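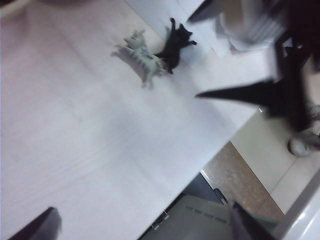 13th August
By Jacinto Xolalpa

POVISDALE — The summer market on Irden Street will stay open through the end of the season, after the merchants' association and the town agreed on who will pay for closing the road on market evenings.

The agreement was signed at the town offices and it ends almost three months of doubt. In May, the association told its members that it could not continue to pay for the barriers and the traffic officers, and that the market might stop before the school vacation was finished. Several stall holders had already asked for their deposits back.

Under the new plan, the town will lend its own barriers and will send two public works employees to put them in place and take them away. The association will continue to pay for the officers at both ends of the street. The Pillai Bakery, which has its shop on the corner with Mill Lane, has promised $400 for each of the evenings that remain.

"We are very relieved, I can say that," said Deborah Lanning, who is president of the association. "The stall fees are low and we wanted to keep them low. If we raised them in the middle of the summer, we would lose the small sellers first, and then it is not the same market."

The market takes place on Irden Street between Mill Lane and the old post office. It began 11 years ago with a few tables in front of the hardware store, and in that time it has grown to fill both sides of the street. Sellers bring vegetables, bread, honey, plants, used books and many kinds of handmade things. Each stall pays a fee of $8 for the evening, and this amount has not changed since the second year.

The cost of closing the road has changed very much. The company that rented the barriers to the association was sold during the winter, and the new owner asks for a separate delivery charge each time. The association tried to store the barriers behind the post office between one market and the next, but the owner of the building did not want to be responsible for them.

A petition to save the market was left on the counters of several shops and received 254 signatures. It was given to the town council in the first week of July. Some of the people who signed also wrote a comment, and a few of these were read aloud during the meeting. One woman wrote that she buys all her tomatoes there and has no car to go to the farms.

Not every resident of the street was in favor. Paul Reddick, who lives above the former shoe repair shop, told the council that on market evenings he must leave his car at the railroad station and walk home, and that the music sometimes goes on later than the permit allows. He said he does not want the market to end, but he asked that somebody should answer the telephone when there is a problem.

The agreement takes some of this into account. Amplified music must now stop at 8 p.m., and the sellers must be gone from the street one hour later. Residents of Irden Street will receive a card which allows them to park without charge in the lot behind the library while the road is closed. The cards can be collected at the town clerk's office with a proof of address.

The bus to Plosley will continue to use the other route on market evenings, by Chapel Road. Passengers who normally wait in front of the post office should go to the stop beside the fire station. The association has asked the bus company to put a notice at the closed stop, as in June some passengers waited there for a long time and missed the last bus.

For sellers, the rules are mostly the same. The stalls are given in the order in which the requests arrive, and those who asked for their deposit back in the spring can take their place again if they write to the association before the next market. Food sellers must show their county health permit. Tents must have weights on all four legs, and it is not permitted to fix anything to the trees.

The agreement is only for this season. The town council will discuss next year's market when it prepares the budget in the fall, and Ms. Lanning said the association will ask then for an arrangement of three years. She would also like to add a market in December, but she has not yet spoken with the police department about it.

Requests for a stall may be left in the association's mailbox at the hardware store.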